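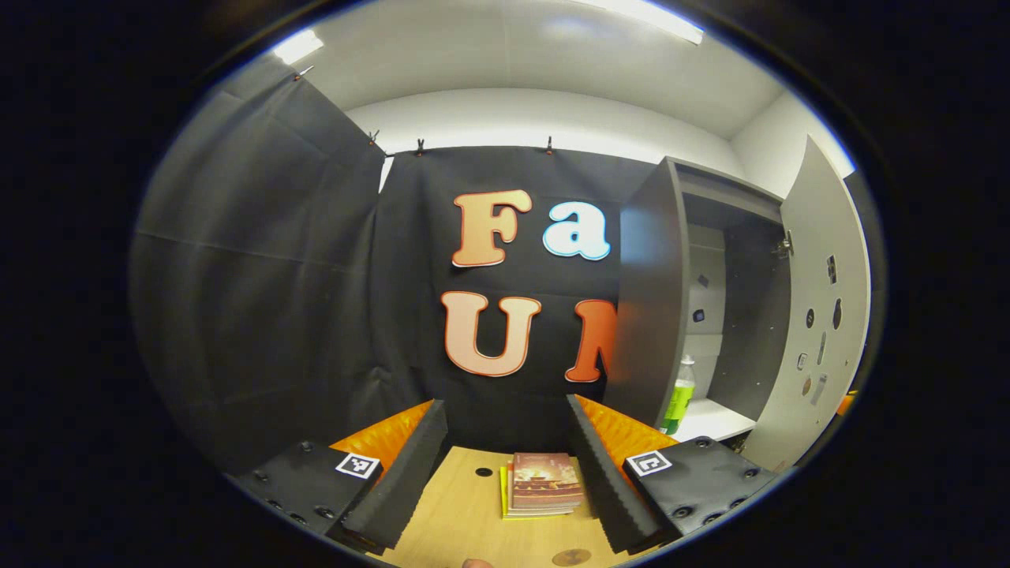
Von Rosalía Tejada, freie Redakteurin
9. Juli 2022

Emiliano Ibarra hat nicht viel Zeit. Zwischen zwei Durchgängen, Kaffee in der Hand, Telefon auf laut. Es geht um den Handgreifer, zwei Finger, schwarze Schaumstoffpolster, auf jeder Seite ein Marker. Und um den Fehler vom Oktober.

»Der Finger ist nicht aufgegangen. Punkt«, sagt er. Griff losgelassen, linke Seite offen, rechte blieb stehen. Dazwischen ein Buch, dahinter der Daumen von Patricio Arrieta. Gequetscht, blau, nichts gebrochen. »Glück gehabt. Mit der alten Feder wär das anders ausgegangen.«

Die Ursache? Zuerst verdächtigten alle die Software. Staser, so heißt das Auswerteprogramm bei Helley, meldete bei Durchgang 918 eine Öffnung von 100 Prozent. Stimmte nicht. »Das Programm schaut auf die Marker. Einer war verrutscht, der Kleber hatte sich gelöst. Also hat es brav offen gemeldet und der Finger war halb zu.«

Zwei Fehler auf einmal also. Der Marker locker, und die Führung rechts verklemmt. Ein Krümel Schaumstoff, vom Polster abgerieben. »2 Millimeter. Den hab ich noch, in einer Tüte.«

Warum ist das keinem aufgefallen? Ibarra überlegt kurz. Die Polster wurden damals nach Gefühl getauscht, sagt er, einen Plan gab es nicht. Bücher seien außerdem unangenehm: scharfe Kanten am Einband, die arbeiten sich in die Rillen. »Bei Bechern merkst du davon nichts. Bei Büchern stapelst du, ziehst, hebst schräg an, und irgendwann fehlt ein Stück.«

Heute wird nach 60 Durchgängen kontroliert, Polster, Marker, Schrauben. Wer eine Hand vor die Finger halten muss, legt das Gerät vorher ab. Steht so in der Anweisung, die Remedios Cantero nach dem Vorfall geschrieben hat. Halten sich alle dran? »Meistens«, sagt Ibarra. Pause. »Man wird schnell, wenn man das den ganzen Tag macht. Ich auch.«

Offen ist noch die Sache mit der Warnung. Er hätte gern, dass Staser piept, wenn die beiden Marker nicht zueinander passen. Ist beantragt, liegt aber seit Monaten bei den Entwicklern. Arrieta arbeitet übrigens längst wieder mit dem Greifer, am selben Platz wie vorher. Dann muss Ibarra los, der der nächste Durchgang wartet.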